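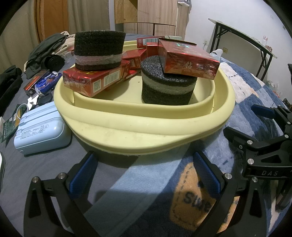 Fig. 3. Barreño amarillo con cartones rojos y cilindros de espuma negra, sobre una cama.

Buscar en el manual Escriba una palabra o un código

3. Clasificación previa y alta de artículos

Esta sección describe el registro inicial del contenido doméstico en Tuvar. Requiere una cuenta activa y la impresora de etiquetas Griketti ya emparejada (véase la sección 2).

1. Reúna los artículos de una misma zona en un recipiente abierto. No mezcle zonas en un mismo lote.

2. En el menú Inventario, pulse Lote nuevo e introduzca un nombre de hasta 37 caracteres. No se admiten tildes ni barras.

3. Seleccione la zona de destino. Si no figura en la lista, créela en Ajustes > Zonas.

4. Lea el código de barras de cada artículo. El lector emite un tono corto al aceptar la lectura.

5. Para los artículos sin código, pulse Alta manual y rellene los campos Nombre, Categoría y Estado.

6. Imprima la etiqueta del lote y adhiérala al exterior del recipiente, en una superficie lisa y seca.

7. Pulse Cerrar lote. Los cambios posteriores quedan anotados en el historial.

NOTA: Tras tres lecturas fallidas, la aplicación abre el alta manual — los datos ya introducidos se conservan.

PRECAUCIÓN: No retire el rollo de etiquetas con la impresora encendida. Espere ocho segundos después de apagarla antes de abrir la tapa.

PRECAUCIÓN: Eliminar una zona borra también sus lotes cerrados. Exporte antes el inventario (sección 5).

Revisión del texto: Nayeli Bermúdez, 2018-11-09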